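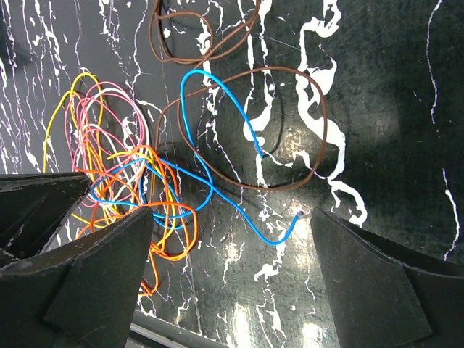
Untangling the wire drawer

21 November 2025

I have put off the wire drawer since January, and I'd have put it off longer if I hadn't gone in there looking for a single piece of blue and come out with everything else attached to it. You know how it goes. You pull gently, then a bit less gently, and up comes the pink and the yellow and a brown loop the size of a saucer, all holding hands.

So I tipped the lot out onto the black marbled top, made a pot of tea and sat down to it properly. I do love that surface for this kind of job (my sister says it looks like somebody spilled milk on a piano), though the white wire does its best to disappear into the streaks.

My friend Marcela Kubíček taught me to begin with whatever is lying loosest and leave the knot alone, so brown went first. It's a dull chocolate color and lies nice and flat, and I could lift most of it away without disturbing its neighbors. Then the blue, which already had one free end with the tip stripped, left over from the little porch lantern I never finished. Follow the end back, loosen, follow it a bit more. Don't yank!

The pink and yellow took me the rest of the evening. I had them wound around each other so thoroughly that I gave up twice and went to water the plants. Nearly 20 pieces in the end, some of them hardly long enough to keep, but I kept them anyway, you never know.

Each color now has its own loose coil with a twist of paper around it, and they're in the old cookie tin on the second shelf. The orange still has a kink in it that I can't get out. If any of you have a trick for that, please leave it in the comments, I'd be so glad of it.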